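Best way to lay out boot moulds on a long bench without wrecking the top?

Posted by Syafiqah Liem in Workshops and Benches

Hello all, hoping someone with more bench years than me can help! I took over the finishing corner at our little boot place in May and inherited a long yellow bench with a narrower shelf under the front edge. I love the colour, black moulds show up on it beautifully and you can't lose one, but the top is smooth and everything leaves a mark on it. We've got 206 of these shells to get through before the Vomurley order goes out and they all have to spend some time on that top.

They're hollow, black, rounded at one end, and they don't like sitting flat. Some rest on their backs, some lean, and the rims are the bit that worries me most because a nick there shows up in the finished boot. There's also a join across the bench between two panels, and if I slide a shell over it I can feel the lip catch.

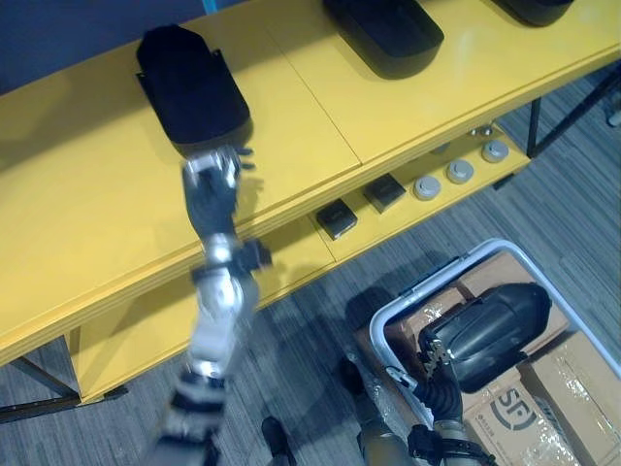
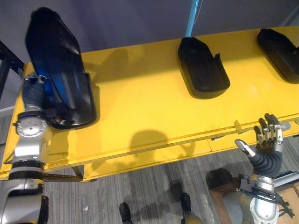
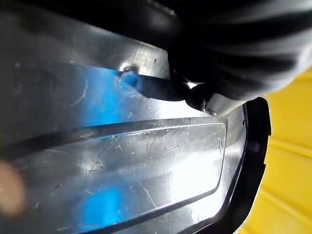 I've tried an old towel (fluff everywhere, inside the shells too, took me all morning to pick it out) and I've tried a rubber mat from Ikano, which was fine until it started curling up at the ends. Do people just accept the scuffs? Or is there a mat or a rack or something that everyone else knows about and I don't? I'd rather not cover the whole length either, as I like being able to wipe it down at the end of the day. Budget is tiny. Sorry for the long post!

Faizal Sopacua

Ooh, I've been through this one. I wouldn't bother covering the bench. Make a few small pads instead and leave gaps between them. I cut mine from closed-cell foam, the sort you get for lining tool drawers, big enough for one shell with a bit to spare. Hollow side up, heel towards you, and pick the thing up when you move it, no sliding! The sliding is what does for the rims, and a bit of grit underneath will ruin the paint as well.

For the join, run a strip of low-tack tape over it and change it when it gets tatty. I used to fill mine with wax but it went grubby and I ended up scraping it out with a lolly stick.

Also keep your small bits on the lower shelf, never in among the moulds. I dinged a toe on a tin of screws once and had to remake the lot (34 pairs, I still feel ill thinking about it). Wipe the pads with a damp cloth before you start and let them dry properly.

Khairul Santoso

get a new bench top, yellow shows everything. ours is grey

Viktória Hegedűs

Second the foam pads, but check they don't leave a residue. I had some cheap ones that went tacky over the summer and stuck to the gloss paint, and getting that off was worse than any scuff. Leave one under a scrap shell for a week first and see what you get.

If you're storing them between jobs I'd hang them or stand them in a rack with padded pegs, then you only have a few out on the bench at once. My rack is an old Sutanto shoe stand with pipe lagging pushed over the rails, cost me next to nothing and it's lasted years. Measure the inside of your narrowest shell before you buy the lagging though, I got the thick stuff and had to shave it all down with a bread knife.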